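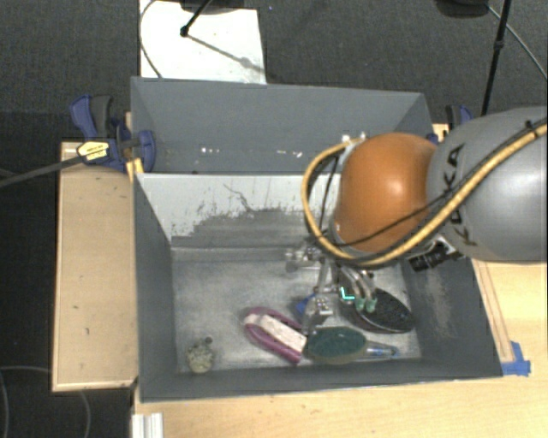
Sort them by the job they do, one longtime member of the Urum household cooperative advises, and never by size. The suggestion, sent to the editors in January, concerned the brushes and scrubbers that gather in a single bin under most sinks, and it has guided this report on how shared homes keep their cleaning tools.

Urum maintains 284 apartments, each of which receives a basic set of tools when residents move in. A review of the program, completed in July 2020, found that the sets were rarely lost but often mixed. Brushes meant for shoes were stored with brushes meant for dishes, and small items settled at the bottom of deep bins, where they were forgotten and bought again.

The cooperative's revised guidance is brief. An open bin remains acceptable, provided that it holds only a small group of things and that each can be lifted out without moving another. Color is the preferred means of telling them apart. A green brush may be kept for vegetables and a purple one for the bath, so long as the choice is written inside the cupboard door and everyone in the home follows it.

Bristles should be rinsed, shaken, and left to dry facing down or to the side before they go back. Residents of the Lazaridis building, who tried the method first in 80 apartments, asked that bins be washed every 2 weeks, and this request was adopted for all buildings.

Replacement brushes may be requested at the Sunis Street office during regular hours. Worn brushes need not be returned. Those still in fair condition may be kept for grout, window tracks, and garden pots, in a separate bin marked for outdoor use.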